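The Mustard Yellow Situation

I have been folding laundry for most of my adult life and I am still bad at it. Towels I can do. Pillowcases, fine. But every household has one piece of fabric that refuses to become a rectangle, and ours is mustard yellow.

It came from a stall at the Cevuvgate market, where it was hanging between a rack of bathrobes and a bin of single socks. The tag said Hayat and that it was a "layering piece," a phrase that covers a lot of ground. I paid 19 dollars, which felt like a bargain until the first wash. Since then it has come out of every load looking like it slept in a car.

So on Friday the quilt went up out of the way, the window light was good, and the folding began.
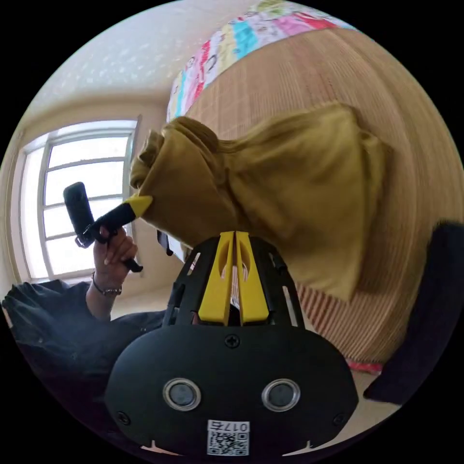 Mustard yellow, pre-rectangle. The knot is on the left.

The creases are the real problem. I own an iron, a Clistari with a steam button that works when it feels respected, and I have run it over this fabric on every setting from silk to whatever the picture of the little boat means. The creases leave for an hour. Then they come back, and I think they bring friends.

The folding advice online isn't much help either. I read one guide of 2,000 words that opened with the history of the linen closet and got to the folding near the bottom, where it told me to "find the natural center of the garment." I have looked. The best I can offer is what works for me, more or less:

Shake it out first, harder than seems polite.
Undo any knots before you lay it down, including the ones you think are just folds.
Pinch an edge and let the rest hang until it stops swinging.
Fold toward the heavy side.
Put it in the drawer and close the drawer.

Pinching the edge is the step I used to skip. I would grab a fistful from the middle and hope, and the corners would end up wherever corners go. Holding one edge gives you at least a single straight line to start from – everything after that is negotiation.

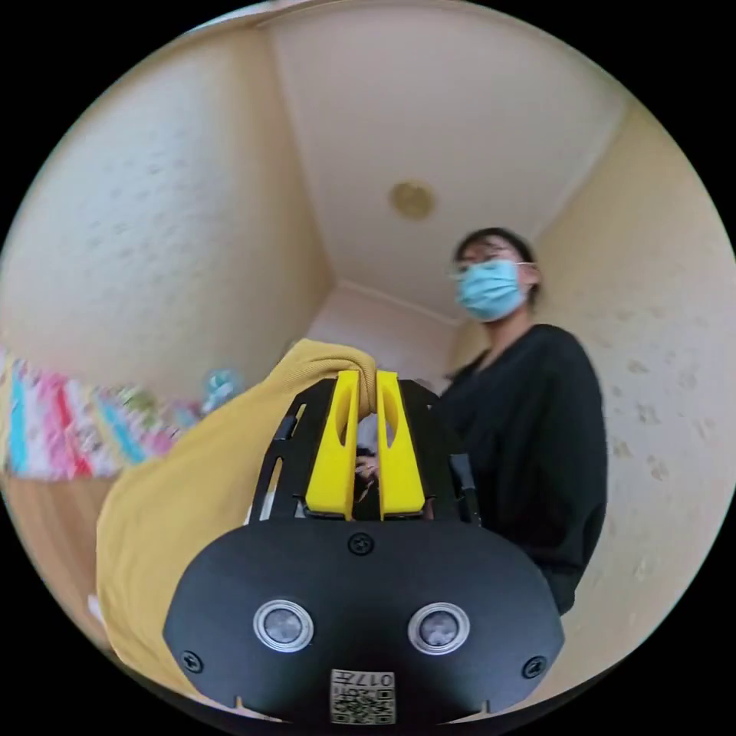
Sisik left a comment on my last laundry post to say I should give up on folding anything that slouchy and roll it instead, tight, from the hem, and that a drawer of rolled things takes 2 minutes to put right after you've dug through it. I tried rolling on Sunday with a beach towel and got something like a large, damp-looking burrito. It did stay put, though.

I'll give the yellow one a go after the next wash, which the machine tells me will take 60 minutes and which will take longer than that.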